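Home Textiles and Care, Week 6: Living Room Laundry
Notes from the evening class at the Dunbridge center, Leanne Catterall

If you missed last week, we finished with sorting, and I promised we'd get on to the part everyone hates, the carrying and folding.
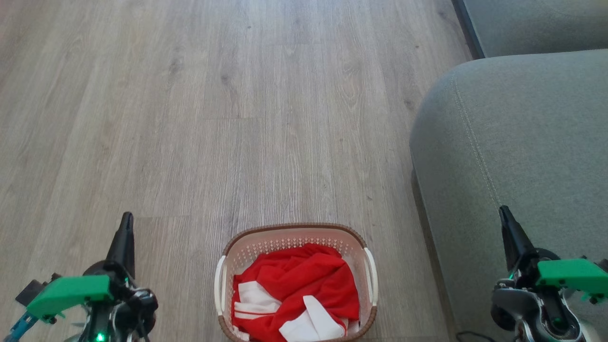
So, where do you fold? I asked for a show of hands and most of you said the bed, a few said the kitchen table, and Marcus's side of the room all said "on the sofa while the TV's on." I'm a sofa folder too! It works fine if you set it up first, so that's tonight.

The basket

Put it on the floor, long side toward you, close to where you'll sit. Lattice sides let air through, so a basket like that is kinder to a slightly damp towel than a solid tub. It's still no place to leave wet things overnight. Check the rim and handles for rough spots before you carry knits in it. I lost a good cardigan sleeve to a cracked handle (some of you have heard this one already, sorry).

Lift with both handles and bend your knees. If you can't see your feet over the pile, make two trips.

The floor

Several of you have laminate, and the question was whether a basket can scratch it. The plastic itself usually won't, but grit under it will. Sweep first, and lift the basket when you move it - no shoving it along with your foot, which I do constantly and shouldn't. Keep wet laundry off the planks too. Water that sits in the seams can swell the edges, and there's no ironing that flat again.

The sofa

Woven upholstery picks up lint like you wouldn't believe, and pale or grayish green fabrics show dark fluff from towels right away. I lay an old flat sheet over the seat, fold on top of that, then shake the sheet outside. Brush along the topstitching with a soft brush afterward, because that's where the fluff settles.

Order of folding

Big things first: sheets, then bath towels, then shirts and pants. Socks go last. Build your piles on the sofa by room, then load the basket backward, so the first room you'll walk to is on top.

For Saturday

Fold one full load your usual way and one load this way, and write down how long each took. Bring one fitted sheet, clean please. Prandwood handouts are on the side table by the door, and the Studon folding boards will be out for anyone who wants to try one on T-shirts.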